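Letstead Packing Room Notes and Data Card

Version of this card: 2019-02-20
Maintained by: Piroska Antal, shift planning, Brirel
Language of the records: English, with some free text translated from Hungarian

What is in this folder

This folder contains the records we made while fruit sorting at the Letstead site was changed from hand work to a mixed work of people and machines. It was first prepared for our own use. Later the other two sites, Dolter and Zheng, asked for it, so I have written this card to help a reader who was not present.

The records are mostly about people. If you look for speed tables of the machines, these are kept by the maintenance group and I do not have them. I have collected what the workers wrote and said about their tasks, how the shifts were divided before and after, and which tasks came back to human hands after we had tried to give them away.

Contents of the folder

interviews.txt
Notes from 42 talks with sorters, packers and line leaders. Each talk has a number, a role and the years of service in bands. No names.

tasks_before.csv
One row for each task as it was done by hand. 103 rows.

tasks_after.csv
The same tasks with a new column "who", which can be person, machine, both or stopped.

shift_plan.csv
Seven weeks of plans, beginning in April of last year. Breaks are included.

comments.csv
1,000 short comments from the paper cards at the end of the line, typed in by me and one colleague from the office.

handling_pictures/
Pictures taken at the level of the tool during practice work with fruit. See the part "Pictures" below.

How the records were collected

The talks were made in the canteen or in the small meeting room, always in paid time. I did most of them myself. A person could stop at any moment and could ask later to have the notes removed. Three persons asked for it, and their notes are not in the folder or in the total.

The comment cards were without names. The first two weeks the cards had a field for the line number, and some workers said that the line leader could guess who had written. They were right. We took the field away and I deleted the column from the file also for the first weeks. So please do not ask me for comments by line.

The task list was written by the line leaders and corrected by the sorters. I recommend reading the corrections, which are in the column "note_worker". In many rows the leader wrote one word, for example "sort", and the worker wrote five lines.

What changed in the work

Before the change, a sorter stood at the belt for the full shift and turned between two positions. Now a sorter has three kinds of duty: watching a cell, repairing its mistakes, and doing by hand the fruit that the cell does not take well. The planners call the third duty "exceptions". The workers call it "the rest", and I have kept their word in the comments.

Lifting has become less. This is the point on which nearly all the talks agree. Older workers spoke about shoulders and wrists, and several of them said they would not want to go back.

Talking has also become less. At the old belt two people stood face to face. At the cells one person stands alone between two machines and the noise is different, more even, with short alarms. In the comments the word "alone" appears in many forms. We moved two cells closer together because of this, and the new distances are in shift_plan.csv in the column "layout".

Pay groups were not changed at first, and this was a mistake in my opinion. Watching a cell was put in the same group as the belt, but the person who watches must also clear a stop, change the gripping pads and write the fault in the log. The group was corrected later. Comments before and after the correction should not be mixed when you count how satisfied people were. Use the column "period".

Which tasks came back to people

Single small fruit with stems came back first. A worker takes a cherry by the stem without thinking. The tool must decide between the stem and the fruit, and both choices have their problems. Ripe bananas came back also, together with soft peaches. In tasks_after.csv these rows have the value "person" and a note with the reason.

Mixed trays are marked "both". The machine fills the even positions and the person completes the tray.

Pictures

Experienced sorters were asked to practice with hand-held grippers of the same kind as on the cells, so that their way of reaching and closing could be studied. The practice was done on ordinary tables with ordinary household things around, and with fruit of different sizes. For the workers it was a new task, and it has its own row in tasks_after.csv under the name "hand tool practice".

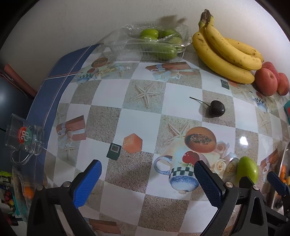 The practice was planned for one hour in a shift, and after the first week we made it shorter. The hand that closes the tool becomes tired in another way than at the belt. Two workers described it as cutting thick cloth with scissors for a long time. After the change, the practice was divided in short parts with other work between.

There was also a question that I did not expect. Several sorters asked if they were teaching the machine to take their place. I answered with what I knew at that time: the site would keep all present contracts until the end of the trial, and after that I could not promise. I have written this answer in interviews.txt as I gave it. Please do not make it nicer if you quote it.

Known problems

- Night shift is less represented in the talks than day shift.
- The years of service are in wide bands, and very new workers are put together with those of two years.
- Translation from Hungarian was done by me. When I was not sure of a word I kept the original in brackets.
- In shift_plan.csv the break times of the third week are copied from the second week. The paper plan was lost.
- Some task names differ between the two task files. Join them by task number and never by name.

Use and contact

The folder may be used inside Brirel for planning, training and work safety. It may not be used to judge single workers. For use outside the company, write first to me at the shift planning office. If you find an error, send me the file name and the row, and I will correct it in the next version.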